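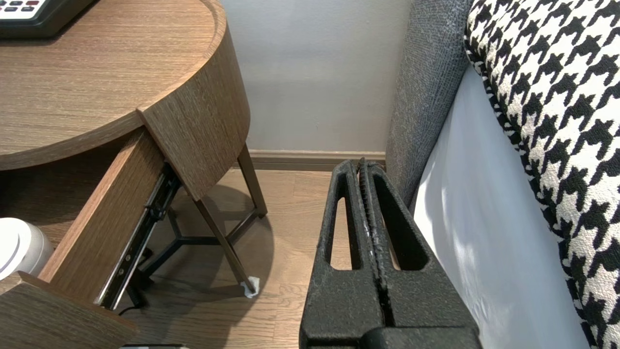
Fig. 1. Nightstand with the drawer open, bed on the right.

Can it tidy a bedside yet? Final report, group 2
Ekua Kyei, Rohani Chong
November 28, 2025

1. What we asked

Everybody talks about folding shirts. We wanted something duller. Guest room chores, the ones housekeeping does without thinking: open the nightstand drawer, put the loose stuff in, shut it, leave the phone where it is. Could a two-finger gripper do that in a room nobody rearranged for it. Short answer, partly. Long answer below, sorry for the length of section 3.

Project name is Trameo. The course wanted a name.

2. Setup and the task list

One arm, parallel fingers, camera at the wrist plus a second view from higher up. Teleoperated first, then the learned policy on its own. 12 chores on the list. We ran 152 trials total, counting the ones we stopped by hand. 549 short clips saved, most not labeled yet (see section 5).

A trial passes if the room ends up the way the card says and no one touched anything. Drawer half shut = fail. Phone knocked off its cradle = fail, even if the rest was perfect. Rohani wanted partial credit, we argued, no partial credit.

3. What went wrong, mostly

Drawers. Pulling is OK once the fingers are behind the front panel. Getting them there is the slow bit. Pushing shut is worse, because the policy quits when it feels any resistance and a slide has resistance. A person just leans on it with a hip.

Gaps. Anything that falls between the nightstand and the bed is basicly gone. The fingers fit, the wrist is the problem. You would move the furniture. It doesn't know it can move the furniture.

Cables. Should of planned for these. Black cord on a brown floor, thin, loops everywhere. The policy was trained on cups and boxes. A cord is not a box. We added "don't drag the cord" to the card halfway through, so early and late trials are not strictly comparable. Noted in the table.

Machines near machines. Small openings, shiny metal, dark insides, sun on the table behind. Depth goes bad on shiny stuff and the fingers hide the target right when you need to see it.

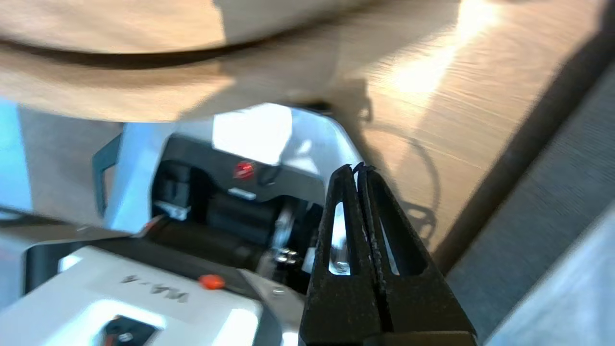

Liew thinks we're grading the wrong thing: a person who took that long over a drawer would be sent home, so pass rate means nothing without minutes next to it, and for paid work the robot isn't close. Fair. We did log times but the timer kept running during resets, so the numbers are only good for comparing chores with each other.

4. So, yet or not yet

By chore type:

Pick up a light object from a clear tabletop: yes, mostly.
Place it in an open drawer: yes if the drawer is already open.
Open the drawer: sometimes.
Close the drawer: less than sometimes.
Anything with a cord: no.
Straighten bedding: didn't finish, dropped in March.

The phone corner is the best test we have. Flat top, raised rim, coiled cord hanging off the side, wall right behind so there's no room to come in from the back. 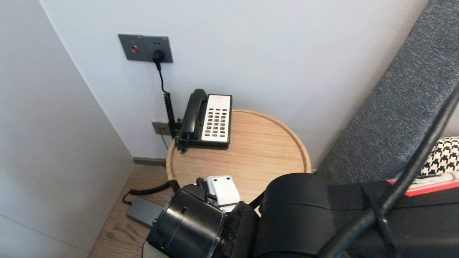
Fig. 3. Side table with desk phone, arm coming in from the right.

Wiping the top around the phone is what a housekeeper does in one motion. For the arm it's four or five moves plus a decision about the cord, and the decision is where it stalls. We think the fix is more cord data, not a better hand. Ekua disagrees, she'd change the fingers first.

5. Left to do

Label the rest of the clips. Redo the timing with the reset cut out. Run the close-drawer chore again with a higher force limit (needs sign off from the lab). Wurnen asked for the raw trial sheet, it goes in the appendix once the column names are fixed.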